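Cahier d'atelier, cellule de tri et dépose
mardi 15 septembre

Repris la cellule simulée ce matin avant l'équipe de jour. Objectif : finir la série « objet dans le bol » commencée la semaine passée et décider si on passe la tâche sur le poste réel de la ligne Kultberg. Petit objet rouge, forme irrégulière, à prendre sur la table et à lâcher dans le récipient rond. Décor aléatoire comme d'habitude.
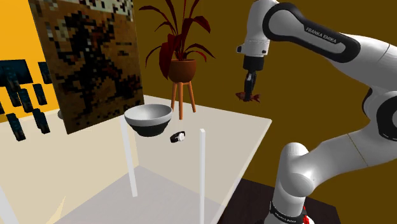
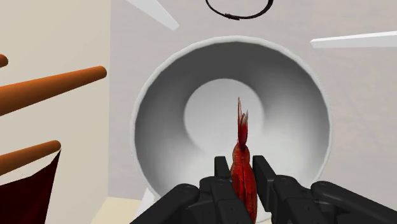 Simulation, petit objet rouge tenu entre les doigts, vue d'ensemble puis vue rapprochée avec le récipient derrière.

Série complète : 839 essais depuis le lancement. Je n'ai pas encore dépouillé le tout, seulement les échecs marqués par le script. Trois familles :
- prise trop haute sur l'objet, il pivote et part de travers au moment de lever ;
- contact avec le bord du bol à la descente ;
- lâcher correct mais le bras attend trop longtemps au-dessus, le chronomètre coupe.

La troisième famille est un réglage chez nous, pas un défaut du bras. Délai passé à 5 secondes, à relancer cette nuit.

La première m'inquiète plus. Les pièces Kultberg ont aussi des bouts fins et un corps plus lourd d'un côté. À la main on les prend par le corps sans y penser. Le bras, lui, prend ce que le modèle lui propose. Essayé de pénaliser les prises près des pointes : mieux sur les premières passes, mais il refuse maintenant des prises qui étaient bonnes. À reprendre avec une pénalité plus douce.

Maillage de collision : le bord du bol est trop épais dans le fichier fourni par Jiltari. L'ai aminci dans une copie locale. Ne pas écraser l'original, la cellule 2 s'en sert encore.

10 h 30, point avec l'équipe de conditionnement, à leur demande. Ils savent que l'essai sur poste réel est prévu et veulent connaître la suite. Noté ce qui s'est dit, pour qu'on ne le perde pas :

Le poste de dépose est tenu aujourd'hui par roulement, deux heures chacun. Personne ne l'aime (gestes répétés, nuque baissée), mais c'est aussi le seul poste assis de la ligne. Si le bras le prend, les deux collègues avec restriction médicale n'ont plus où tourner. Le dossier Flakex ne dit pas un mot là-dessus. Je me suis engagé à remonter la question avant la date d'essai, pas après.

Ils demandent aussi qui relève les pièces tombées. Dans le planning actuel, c'est « l'opérateur du poste voisin ». Le poste voisin a déjà sa cadence. Avec environ 20 reprises par équipe au départ, ça ne passera pas sans toucher à la cadence. Proposé de la baisser pendant le premier mois. Réponse attendue de la production.

Autre remarque, que je n'avais pas vue : en déposant les pièces, on les contrôle. Une pointe ébréchée, une couleur bizarre, on l'écarte. Ce n'est écrit dans aucune gamme. Le bras déposera la pièce ébréchée comme les autres. Il faut soit une caméra de contrôle, soit un poste de contrôle assis en aval, et la seconde solution répondrait en partie au premier point. J'ai fait un croquis d'implantation au dos de la fiche 39, il manque la cote du convoyeur.

Formation : ils préfèrent être formés au redémarrage complet et non au seul bouton d'acquittement. D'accord avec eux. En avril, sur la palettisation, on avait donné l'acquittement seul et on était appelés pour chaque arrêt, nuit comprise. Sandhu propose un module d'une journée. Trop court à mon avis si on y met aussi la reprise de pièce dans les doigts, à voir avec eux.

Après-midi : relancé une petite série avec le bol aminci. Moins de contacts à l'œil, mais je n'ai regardé que le début. Perdu presque une heure sur un conflit de versions du greffon de rendu. Solution : revenir à la version installée sur la cellule 2 et vider le cache. La commande est dans le fichier de notes du dépôt.

À faire :
- dépouiller les échecs restants, séparer les prises hautes des contacts
- pénalité douce près des pointes, comparer à la série d'aujourd'hui
- demander à Jiltari un maillage corrigé
- mesurer le convoyeur, finir le croquis du poste de contrôle
- écrire à la production : postes assis, cadence du voisin, contrôle visuel
- programme détaillé du module Sandhu

Pas de passage sur poste réel tant que la production n'a pas répondu sur les trois points. Noté aussi au tableau de l'atelier.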